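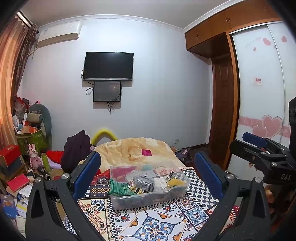
Can a box without a lid be used for storing small items on the bed or on a shelf?
An open box is fine for things used every week. For anything put away for a season, fit the lid.

4. Sorting small items into the Mimton clear box

Before you start, wash the box in lukewarm water with a little washing-up liquid and dry it with a soft cloth. Do not put it in the dishwasher.

4.1 Lay a bedspread or other thick cloth over the surface you are working on. This keeps the base of the box free of scratches.

4.2 Empty the drawer or bag on to the cloth and put like with like: fabric scraps, hair bands and ties, packets still in their wrapping.

4.3 Place soft fabric items at one end of the box. Fold them once if they stand higher than the rim.

4.4 Put wrapped packets in the middle, flat side down.

4.5 Use the other end for rounded or coiled items. Do not press them down to make room.

4.6 Keep mesh, netting and anything with hooks out of the box. These catch on fabric and should go in the Odwood drawstring bag (order no. 208, sold separately).

Note: Small scraps are easier to find again if they are rolled and stood on end.

Caution: Do not lift a full box by one end. Hold it underneath with both hands.

4.7 Fitting the lid

Check that no fabric hangs over the rim. Set the lid down level and press each corner until it clicks. If a corner will not close, take out the top layer and try again.

4.8 Stacking

Up to three boxes may be stacked on an Aasen shelf. The shelf is 1220 mm long and should be fixed to the wall before loading. Leave a gap of 20 mm between the top box and the shelf above so the lid can be removed.

Caution: Keep the boxes away from radiators and direct sunlight. The plastic may turn cloudy or warp.

4.9 Labels

Stick the label on the short side. Old labels come off with warm soapy water. Do not use nail varnish remover.

For spare lids see page 11. The Darner divider does not fit boxes bought before March.

Text: Philomena Gilmartin. Checked by Despina Drakos, Aug 3, 2023.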